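Agua dura

Cuando nos mudamos a este piso lo primero que noté fue el té. Salía con una película encima, como una tela fina que se rompía al mover la cuchara y se quedaba pegada a la taza. Cambié de marca, compré una caja de Somance que me habían recomendado y pasó lo mismo. El problema estaba en el grifo.

Venimos de una zona de montaña donde el agua es blanda y una pastilla de jabón hace espuma con solo mirarla. En esta parte de la costa el agua atraviesa mucha roca caliza antes de llegar a casa y trae calcio y magnesio disueltos. No es mala para la salud y se puede beber sin problema, pero cambia bastantes cosas pequeñas de la vida diaria y he tardado casi un año en acostumbrarme.

Lo segundo fue el hervidor. A las pocas semanas tenía el fondo cubierto de una costra blanca y hacía un ruido de gravilla al calentar. Lo limpio con ácido cítrico, del que venden a granel: dos cucharadas soperas, agua hasta la mitad, hervir y dejarlo una hora con la tapa abierta. Antes usaba vinagre, pero la cocina olía a encurtidos toda la tarde y el vinagre tarda más. Después hay que aclarar un par de veces y tirar el primer hervor.

En junio pedí un medidor por internet, uno barato de la marca Irham, y unas tiras reactivas. El medidor da el total de sólidos disueltos, que no es exactamente la dureza, así que me fío más de las tiras. Todas salieron en el color más alto de la escala. Llamé a la compañía del agua y me confirmaron que en el barrio el agua se considera muy dura. También me dijeron que en la parte alta del pueblo lo es algo menos, por venir de otro depósito.

Con la ropa me costó más aclararme. Las toallas quedaban tiesas y las camisetas oscuras salían con un velo gris. Yo echaba más suavizante, y fue peor. Lo que hay que ajustar es el detergente: casi todos los envases traen una tabla con la dosis según la dureza, en letra pequeña, y yo llevaba toda la vida usando la columna de agua blanda. Con la dosis correcta las toallas mejoraron en dos lavados. El suavizante lo he dejado del todo.

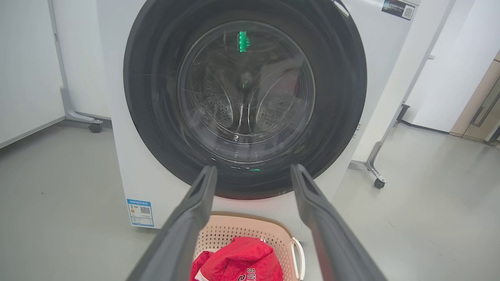 La puerta de la lavadora, con el tambor detrás del cristal.

Una vez al mes hago un ciclo largo sin ropa a 70 grados, con ácido cítrico en el tambor. Nunca lo mezclo con lejía ni con ningún otro producto. Conviene leer antes el manual, porque hay fabricantes que prefieren su propio descalcificador, y pasar un paño por la goma al terminar. Para la ropa de diario lavo a menos temperatura – la cal se deposita sobre todo cuando el agua se calienta mucho – y de paso gasto menos luz.

En la ducha la cosa es más de constancia. Tengo una rasqueta colgada y la paso por la mampara al salir, tarde lo que tarde. El cabezal lo desenrosco cada cierto tiempo y lo dejo en remojo en un cuenco. Los grifos cromados los seco con un trapo viejo. Si se dejan unos días aparecen los cercos, y quitarlos cuando ya están duros cuesta mucho más. El mármol de la entrada del baño no lo toco con nada ácido, que se lo come.

También pedí presupuesto para un descalcificador de los de sal. Una empresa de la zona, Nitumetti, me pedía alrededor de 2.000 euros con la instalación incluida. El técnico fue amable y no insistió. Es un aparato que ocupa medio armario, hay que reponer la sal y gasta agua en cada regeneración. Vivimos de alquiler, así que de momento no compensa. Si el piso fuera nuestro igual me lo pensaría, sobre todo por el calentador.

Para beber y para el té uso una jarra con filtro, una Fang de las sencillas. La película casi ha desaparecido y el café también ha mejorado. El filtro lo cambio cuando vuelvo a ver la tela en la taza, que suele ser antes de lo que marca el indicador de la tapa.

Las plantas van aparte. A las calateas les salían puntas marrones, que según leo pueden venir del riego, y ahora las riego con agua de lluvia que recojo en un cubo en el balcón. Cuando no llueve, que aquí es casi todo el verano, les pongo agua de la jarra. El geranio bebe del grifo y está estupendo.

Me queda por resolver la cisterna, que pierde un hilo de agua por culpa de la cal en la junta. Tengo la pieza comprada y sigue en el cajón.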